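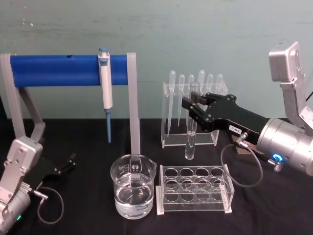 Does the small one sit up by itself or does it need propping? asked a customer in December, and yes, Jomis sits up fine on a shelf. Bigger ones lean a bit.

## Jomis the otter, by Juvis

New in. Soft plush otter from the Juvis river range, same family as Soliman the badger but slimmer and much floppier in the arms. Stands 30 cm nose to tail base. Short dense pile on the back, longer and paler on the tummy. Stitched nose, stitched claws, whiskers in waxed thread.

- Limited to 100 peices, each with a numbered tag on the left foot
- Weight 305 g
- Jointed head, arms not jointed
- Filling: polyester, bag of pellets in the seat
- 2 colours, peat and sandbank (sandbank nearly gone)

Comes in the Onex drawstring bag, not a box. Boxes can be ordered seperately, ask at checkout. Gift wrap is brown paper, string, no ribbon at the moment.

Collectors item, not for under threes, the whiskers will pull out. Surface wash only. Cool water, bit of mild soap, dry flat. Not the tumble dryer please.

Orders in before 2 pm go out same day. Tag numbers can't be picked, sent in order off the shelf. Returns fine if the tag is still on. Soliman back in stock in March, the waiting list is open.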